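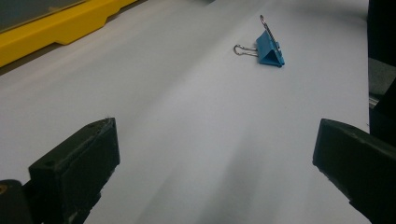

Will Hartley's paperless permit office save the town money? The town says it will, but the numbers it has put out so far don't show how.

17 Aug 2020 — Hartley plans to stop taking building permit forms on paper in February and move the whole process to an online system sold by Reltard. The contract runs 14 months and costs the town the same whether people use the system or not.

Everaldo Figueiredo, who runs the permit office, told the council that staff handle around 1,000 paper applications a year and that going online would cut the wait for a decision from 21 days to 11. Asked where the 11 came from, he said it was the vendor's estimate.

That should have slowed things down. Pekia, two towns over, bought a similar package and still prints every site plan, as inspectors won't read drawings on a tablet in the rain. Its printing bill went up the first year.

Gunnlaugur Riis, a roofer on Grollska Street, said he has no problem with filing online. "But the wait was never the form," he said. "It's getting someone to come out and look at the house." The office has two inspectors, and the plan doesn't add a third.

The council approved the contract without a trial period. Paper forms will be accepted at the counter until the switch — after that, applicants without a computer are being told to use the library.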